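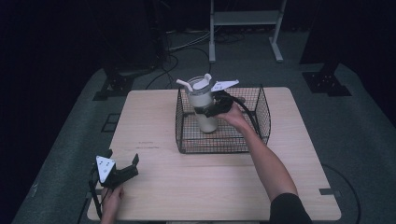

How to store and look after a tumbler with a lid and straw

November 13, 2019

A tall tumbler is an awkward thing to keep in a cupboard. It is narrower at the bottom than the top, it won't stack once the straw is in, and it takes very little to knock it over. An open wire basket on the table or worktop deals with most of this. The walls stop the cup from tipping far, the mesh lets air and drips through, and you can move everything in one go when you want to wipe down.

These instructions cover choosing a basket, cleaning the cup, putting it away and dealing with the marks that cups and baskets leave on a wooden table.

What you need

A wire basket with a flat mesh floor and low sides
Washing-up liquid and a soft sponge
A straw brush
Two clean cloths
Small felt pads, if the basket will sit on wood
Wax or oil suited to your table, if it needs a touch-up

Choosing the basket

Low sides are better than high ones for this job. You want to be able to get your hand round the upper part of the cup without scraping your knuckles on the wire. I tried a deep Hanlow basket first and ended up lifting the cup by its straw, which pulled the lid off. A shallow one is easier to live with.

Look at the floor of the basket as well as the walls. If the gaps are wide, the base of a narrow cup can settle into one and lean. Stand your cup in the basket in the shop if you can, or measure the base at home and take the figure with you. The Troka range has a fine mesh and comes in two sizes. The smaller size is enough for a couple of cups and a sponge.

Run a fingertip along the rim and the underside before you buy. Any sharp wire ends will scratch a table.

Cleaning the cup

1. Take the lid off and pull the straw out. If the lid has a tab or a removable seal, check the maker's instructions before you prise anything loose.

2. Wash the cup in warm water with a little washing-up liquid. Use the soft side of the sponge on white cups, as the scouring side dulls the outside and stains take hold more easily afterwards.

3. Push the brush through the straw from both ends. With a bent straw, go in from the short end first and turn the brush as you reach the bend.

4. Wash the lid under running water and work round the straw hole and the rim with a corner of cloth.

5. Rinse all the parts and leave them upside down in the basket, with a folded cloth underneath. Give them at least two hours before you put the lid back on. Milky drinks need a proper wash the same day.

Putting it in the basket

1. Dry the outside of the cup, the base in particular.

2. Fit the lid and the straw. Press round the rim until it sits level.

3. Hold the cup just below the lid and lower it straight down into a corner. A corner gives it two walls to rest against. In the middle of a large basket it can still go over.

4. Turn the cup so that the bent end of the straw points away from you. It is less likely to catch a sleeve when you reach across.

5. Let go only when the base is flat on the mesh. Give the basket a gentle push. If the cup rocks, move it to a different part of the mesh.

Put the heavier things at the opposite end to balance the basket, and keep the basket itself well back from the edge of the table.

Looking after the table

Wire on bare wood leaves marks sooner or later, and so does anything else that gets dragged about. Lift the basket to move it. Fit a felt pad under each corner and replace the pads when they go flat. I use the De Smet ones, which come 8 to a sheet. 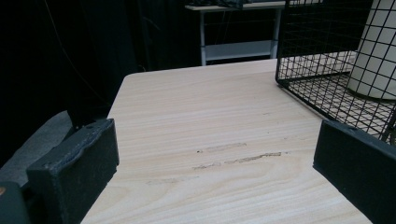 Pale wood shows scuffs more than dark wood does, so it is worth knowing which kind you are dealing with before you reach for anything strong. Wipe the area with a barely damp cloth and dry it at once. If the mark goes, it was dirt. If it fades but doesn't go, try a drop of washing-up liquid on the cloth and wipe again, working along the grain.

Run a fingernail across whatever is left. If you feel nothing, the mark is likely to be in the finish only. On an oiled or waxed table, rub in a little of the same oil or wax, leave it for 25 minutes and buff with a dry cloth. I use Zistow clear wax on mine and go over the top once a year, in April.

If your nail catches, the wood itself may be scratched. Clear wax will soften the look of a scratch but won't fill it. Filling sticks can help, though matching the colour is hard on light wood, and a poor match looks worse than the scratch. Test it on the underside first.

Leave varnished tables alone apart from wiping. Oil will not soak in through sound varnish, and patching worn varnish usually leaves a visible edge. If the bare wood is showing, keep wet cups off that part until the whole top can be refinished.

Cleaning the basket

Once a week, empty the basket, shake out any crumbs and wash it in warm soapy water. An old toothbrush is good for the places where the wires cross. Dry it with a cloth straight away, then stand it on its side until the joints have dried out. Check the felt pads before it goes back on the table, and leave any damp ones off until they are dry.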